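Oiling wooden chopsticks and spoons: which oil, how often?

Veres Kitchen Forum > Care and Repair > Wood

zavport_ana
Posts: 95
May 7, 2018

Good evening to all. English is my third language, so please be patient with me.

I have plain wooden chopsticks and also many wooden spoons from my grandmother. In the dry months they become pale and a little rough, and the rice sticks to them. My neighbour says I must use olive oil. My sister says olive oil goes bad and smells like an old cupboard. I want to treat everything once before August, when the family comes to us and we eat together every evening.

My questions are these. Which oil is safe for the mouth? Must I sand first? And how do I dry the chopsticks, standing or lying?

tungate_spoons
Posts: 3306

Your sister is right. Olive oil never hardens, it stays in the wood and turns rancid. Use food grade mineral oil from the chemist, or pure walnut oil if nobody in the house has a nut allergy. Wipe it on, leave it overnight, wipe off what is left. Do it again when the wood looks pale.

Please don't use linseed oil from the paint shop. Some tins have metal driers in them.

flulach
Posts: 200

I disagree with mineral oil. It washes out after a few meals and you must begin again. I have used tung oil on my spoons for many years, the pure one. It needs patience, I leave mine a full month before anyone eats with them, but after this you can forget the matter for a long time.

Also, chopsticks are cheap. If they are rough, why not buy new ones?

tungate_spoons
Posts: 3306

A month is fine if you have spare spoons. She wants them before August and tung is a nut oil too, so the same warning about allergies.

zavport_ana
Posts: 95

Thank you both. Flulach, I understand that they are cheap, but I don't like to throw away a thing that only needs a little care. The spoons I will certainly not replace.

I add a picture of my chopsticks in the yellow holder. It is plastic with a round rim, and this is where they live.

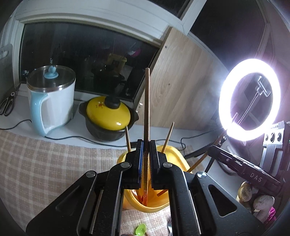 Re: standing or lying?

Bukola Briggs
Posts: 2

Hello, I am new on this forum but I have worked in kitchens a long time, so I hope I may answer the last question, which was forgotten.

After washing, dry them with a cloth immediately. Then let them lie on a rack with air on all sides until the next morning. Only then put them in the holder. If they go in wet, the water runs down and collects at the bottom, and the ends become black. Look inside your holder: if it has no holes, this is more important still.

For sanding, use very fine paper and go only along the grain. First wet the wood, let it dry, and the small fibres will stand up. Sand these away and then oil. If you skip the wetting, the roughness comes back at the first wash.

flulach
Posts: 200

I store mine standing in a jar, always, and I have no black ends. I think this depends on how damp is your kitchen.

Bukola Briggs
Posts: 2

It can be so. Mine was beside the dishwasher and everything there was damp. But an open rack costs very little and I would not take the risk with a grandmother's spoons.

tungate_spoons
Posts: 3306

Agree on the wetting. I do it twice for spoons. On standing in a jar I am with Flulach, provided they are properly dry first.

zavport_ana
Posts: 95

I have now bought mineral oil and the fine paper. I will start with one chopstick and one ugly spoon, to see if I like the feeling. For the tung oil I will perhaps try in winter, when we are only two at the table and I can wait a month.

One more small question. The cloth with the oil on it, can I wash it with the other kitchen cloths?

tungate_spoons
Posts: 3306

With mineral oil yes, but wash it separately and hot. With walnut or tung, never leave it crumpled, it can heat up by itself and catch fire. Spread it flat outside until it is stiff, then bin it.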